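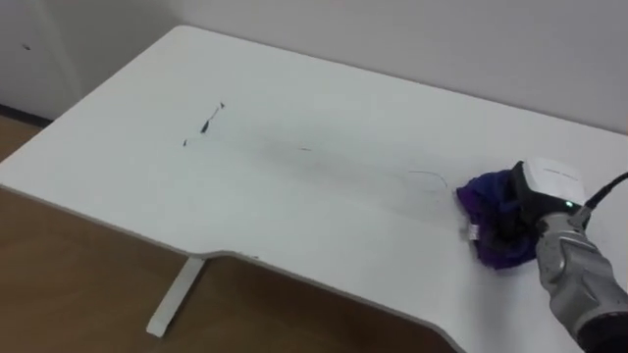 Home | Syllabus | Handouts | Labs | Contact

Lab 4 notes: picking a gripper for wiping

Hi all! I promised Giang Cù I'd type these up before the May review, so bear with my shorthand. We're comparing 2 grippers, the Zukberg and the Bandmont, on one boring job: getting pen off a white desk with a cloth. I love this job (smears tell you so much about pressure).

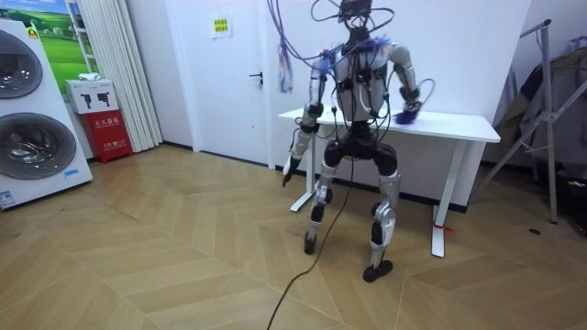

Set the grip force first, then the arm. I start the Bandmont at 400 on the Skostley controller and go up in small steps. If the cloth bunches, back off! Đức Nghiêm likes 3,000 for the log buffer, and that's fine with me.
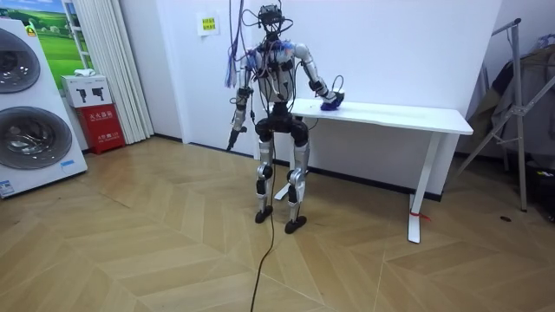
Write down your downward force for each pass, plus which camera you trusted, head or fixed. Then redraw the marks and swap grippers. Bring your log to lab, even if it's ugly.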